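4. Preparación de la caja de mando y de los módulos de pulsador

Esta sección explica cómo ordenar las piezas de la caja de mando Utance antes de cambiar un módulo. Lea la sección entera una vez antes de empezar. Las herramientas están en la lista de la sección 2.

PRECAUCIÓN: La caja debe estar desconectada de la red. Si la caja estuvo conectada, espere 300 segundos después de desconectarla y solo entonces abra la tapa.

4.1 Superficie de trabajo

1. Cubra la mesa con un fieltro limpio. El fieltro protege la cara frontal contra los arañazos.
2. Ponga dos bandejas de plástico de poca altura, una al lado de la otra: la azul a la izquierda y la roja a la derecha.
3. Ponga la caja de mando en la bandeja azul, con los mandos hacia arriba.
4. Ponga los módulos sueltos en las bandejas, separados entre ellos. No los ponga encima de la caja.

Nota: Los módulos pueden estar de pie o acostados, las dos posiciones son correctas.

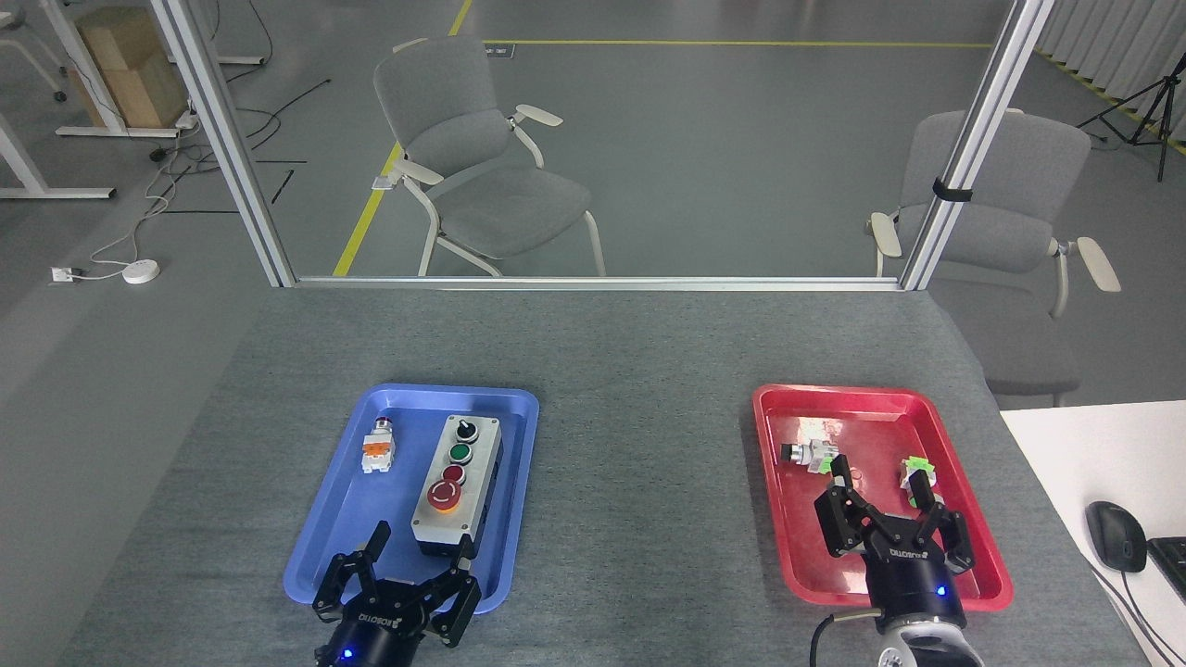
Arif Wickramasinghe
Redactor técnico, documentación de producto, Aebischer

4.2 Reconocer los mandos

La caja gris y blanca lleva los mandos en una columna. Para no confundirse, lea la columna siempre desde el selector hacia la parada de emergencia:

- selector giratorio negro
- pulsador redondo verde
- pulsador redondo rojo, más pequeño que el verde
- parada de emergencia, de tipo seta, roja sobre collar amarillo

PRECAUCIÓN: El pulsador rojo pequeño y la parada de emergencia son dos mandos diferentes. No cambie nunca uno por el otro.

4.3 Clasificar los módulos

1. Tome los módulos de uno en uno y mire el color de sus partes. En la bandeja roja de la fotografía, por ejemplo, hay un módulo blanco con partes de color verde vivo y otro blanco y plateado con el extremo negro. En la azul hay un módulo blanco pequeño con una parte naranja.
2. Compare la referencia de cada módulo con la hoja de pedido. El color solo no es suficiente para identificar el módulo.
3. Si la referencia es 1390 o 1974, siga con la sección 5. Para las otras referencias, vea el anexo B.
4. Si un módulo tiene una grieta o un contacto doblado, sepárelo y no lo monte.

Nota: No limpie los contactos con alcohol. Use un paño seco que no deje fibras.

4.4 Antes de continuar

Compruebe que el selector gira sin esfuerzo y que la seta se puede enclavar y soltar. Haga la comprobación con la caja todavía desconectada. Si la seta no vuelve a su posición, no continúe con el montaje y pida una unidad de recambio.

Revisión del texto: Habibur Uddin, 6 de octubre de 2018.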